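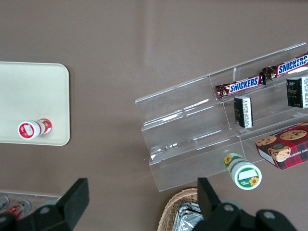
4.2 Where things were put, and what people made of it

The stocking sheet supplied by Merkiso divided the snack table into four zones: drinks, sweet, savoury and "sundry". By the second week the last of these held more kinds of thing than the other three combined. We kept the zone names in our coding because the staff used them, although they used them mostly to disagree about what belonged where. A cookie was sweet to everybody. A puffed rice bar was sweet at the Clellden site and sundry at Bogale, and foil containers, having no flavour at all, were stored wherever there was a basket.

Over the study period 2,312 items were put out and 1,599 were taken. Of the items taken, 1,458 were individually wrapped. We had expected wrapping to matter, if only for the obvious reason that people like to carry a snack off to a meeting without wearing it. We hadn't expected it to swamp almost everything else we recorded. Height, colour and distance from the door all had their moments in the draft analysis, and most of those moments passed once wrapped goods were looked at separately.

The furniture deserves more space than it usually gets. Earlier work on shared food tends to treat the table as a flat surface with choices on it. Ours was rarely that. Both sites had clear acrylic stands with steps or slanted shelves, along with shallow trays and a mixed family of baskets, and each of these came with an unwritten opinion about what should go in it. Stepped shelves were held to be for small things that could face forward. Baskets were for anything that slid about. Trays got whatever looked lonely elsewhere.

Stands were also hard to fill properly. The stocking sheet assumed that every package had a front and that the front would stay where it was put. Chocolate bars do well lying end to end along a shelf, and a small box will stand upright without much persuasion. A large cookie box on a narrow step is another matter. Staff propped it, turned it and tilted it, and on several visits we coded one as "facing" when the only person it faced would have had to be standing on their head. Sirkka Turunen, who did the second round of coding, proposed a separate category for packages whose lettering was upside down. It was adopted, and it got more use than "savoury".

Round bottles gave a similar sort of trouble. Standing in rows they look generous and orderly, and they make a tiered stand seem designed for the purpose. Laid on their sides, they take up more room and have to be coded by whichever part of the label happens to be uppermost. We recorded position (upright, on side) and support (stand, tray, basket, bare table) as separate variables after finding that the first version of the code book had no way to describe a bottle lying on the table directly in front of a stand. The first version had been written by people at a desk with one bottle, upright.

Figure 3 shows a layout with most of the container types in use. The drinks zone is plain enough. The remainder is a fair test of anybody's coding scheme. 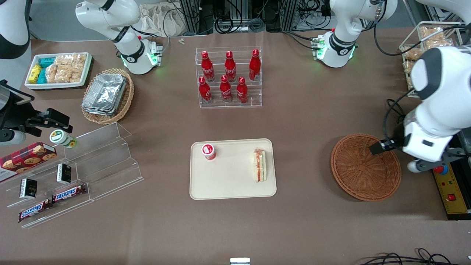

Figure 3. Snack table with clear tiered stands, beige tray and baskets. Red bottles stand in two rows at the back; the tray holds a lidded cup and a wrapped sandwich wedge.

Two features of this layout came up again and again in the comments. The first is the tray in the middle. A sandwich wedge and a small cup have a good deal of beige to themselves, while the snacks in the white tray at the back left share theirs among several kinds of package. In the 310 comment cards we collected, items with space around them were described as "fresh", "nice" and "probably someone's". The last of these is a problem for a caterer. Several people wrote that they had wanted the sandwich and left it, on the grounds that anything set out so carefully must have been ordered by a person who would be coming back. One card from a Wednesday afternoon reads, in full, "Is this a display or lunch?"

The second is the empty basket. Merkiso's guidance is to remove a container once it's bare, and the Rusent checklist, which the Bogale staff preferred, says to refill it from the nearest full one. In practice there was a third option, which was to leave it. We had taken this for simple neglect, but staff at both sites defended it with some warmth. An empty basket, they said, showed that something popular had been there. We can report that customers did notice empty baskets and did wonder what they had missed. Some of them then went looking for it among the pastries.

Those pastries raise a point about depth. Wire baskets were usually put at the far corners, where they were thought to frame the table. They were also thought to be within reach, mainly by tall staff. Shorter respondents mentioned the back corners on their cards far more often than taller colleagues did, and in firmer language. We didn't ask for anyone's height. People volunteered it.

The two kinds of stand weren't treated alike either. Staff at Clellden regarded the larger slanted rack as the premium position and saved it for boxed goods, which then had to be picked up to be read. Customers tended to pick them up, read them and put them back somewhere else, so that a box which started on the top shelf in the morning had generally come down a level by three o'clock. We called this drift in the code book. The morning staff at Clellden had their own word for it, and spent the first part of each shift putting the boxes back.

We made no attempt to correct for drift within a single day. Positions were coded as found at each visit, and an item that had moved between visits was entered under both positions. This inflates the counts for the lower shelves by a small amount and probably flatters the cookies. The effect of tray spacing on the unwrapped items is taken up in Section 4.3, where there are fewer of them to argue about.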